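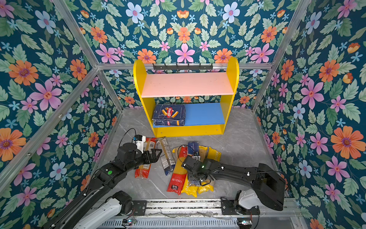
4 min read

Leave the Pasta in Its Package

By Pylyp Mykhailiuk

I own 21 glass jars that used to hold dry pasta. They are in the garage now. I think most households would be better off if their jars were in the garage too, and I would like to make the case for a plain open shelf with the packages sitting on it the way they came from the store.

The jars were an Esto set, bought in November when we moved into the house on Clevach Road. I spent an evening pouring everything out of its box or bag and into glass. It looked good. By the new year I had three kinds of short pasta that I could not tell apart by cooking time, a jar of spaghetti that was a half inch too short for the spaghetti, and a small bag in a drawer where I had saved the cut-out instructions. I had bought storage and then needed more storage for the information that had been on the packages.

A pasta package tells you what the shape is called, how long to boil it, how much is in there, what it was made from, and when you should have eaten it by. My sister-in-law can't eat egg. When she stays with us she wants to read the label herself, which I understand, and a jar has no label to read. You can write on a jar with a paint pen. I did that on two of them. I never wiped it off when the contents changed, so for a while we had linguine in a jar that said farfalle.

The usual argument for jars is that they keep bugs out. I take that seriously, and if you have had pantry moths you should put your flour and rice in something with a tight lid. Dry pasta in a sealed package is already closed. The part that needs attention is the opened package, and a clip takes care of most of that in a house where people eat pasta every week. If you go through it slowly, buy less of it.

The other argument is looks, and here I just disagree with people. Pasta boxes are some of the better looking things in a grocery store. Dark blue cardboard on a bright blue shelf, with yellow sides on the shelf and flowered wallpaper behind it, is a cheerful thing to walk past. I don't see what would be gained by covering that up. A red spaghetti package and a yellow one next to each other look fine. They were designed by people whose job was to make them look fine.

What does go wrong with packages is stacking, and I have opinions about that as well.

Boxes should lie flat. Standing boxes look tidier on the first day, and then you take one from the middle and the rest lean. Two Barilla boxes flat on top of each other will stay there, the logo on the upper one faces up, and on a low shelf up is the direction you're looking from. Put the boxes at one end and leave the other end clear for the long packages.

The long packages are the real trouble. Spaghetti in clear film has no corners. It rolls a little, it slides on the one under it, and a stack of four will spread out until the top one is hanging over the front. A shelf with a rail along the front edge solves this and costs nothing extra if you are buying a shelf anyway. Lay the long ones lengthwise if the shelf is deep enough, label up. If it isn't deep enough, lay them sideways behind the rail.

Large bags of short pasta go last, on top of something or alone at the end. They slump. Don't put a box on one.

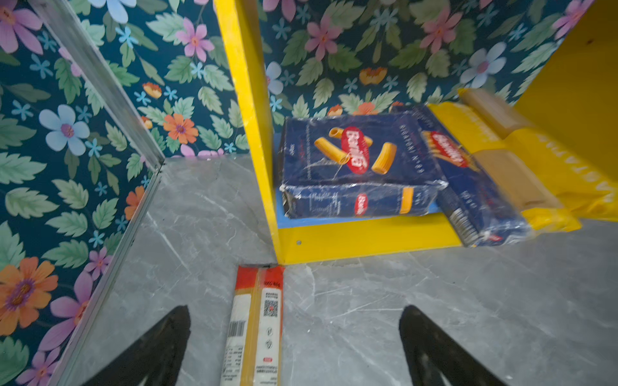 Spaghetti in its own wrapping: weight, barcode and QR code all where the maker put them.

I also think you should take everything out and put it on the floor before you arrange anything. People try to organize a shelf while it's full, and they end up moving the same six packages left and then right. On the floor you see the duplicates. When I last did it, on 15th March, I found we had enough spaghetti for a school. Most of it came from Ghaffari, the grocer near my work, where there is an aisle marked only Import and I have trouble leaving it with empty hands. I like a package I can't read. I can always read the pasta through the wrapper.

Those packages are another point against jars, as far as I'm concerned. Once that spaghetti is in glass it's just spaghetti. In its wrapper it's the one with the red band that held up well in soup, and I can find it again at the store by matching the picture in my head. Twice I have taken an empty wrapper in my pocket and held it up to the shelf at Ghaffari until I found the same one.

A friend who read a draft of this told me that I was describing laziness. Maybe so. But I used to spend part of every shopping day decanting, washing a jar, waiting for it to dry, and throwing away the package I would want later in the week. I now spend that time on nothing in particular. A serving is around 200 grams for the two of us, a 500-gram package gives us dinner and most of another, and I know this because it says 500g on the front.

If you love your jars and they work, keep them. If you bought them because a pantry is supposed to look that way, try one shelf without them for a month, boxes flat at the left, long packages beside them, big bags at the end. Mine are free to anyone who wants to pick them up. The lids are in a separate bag.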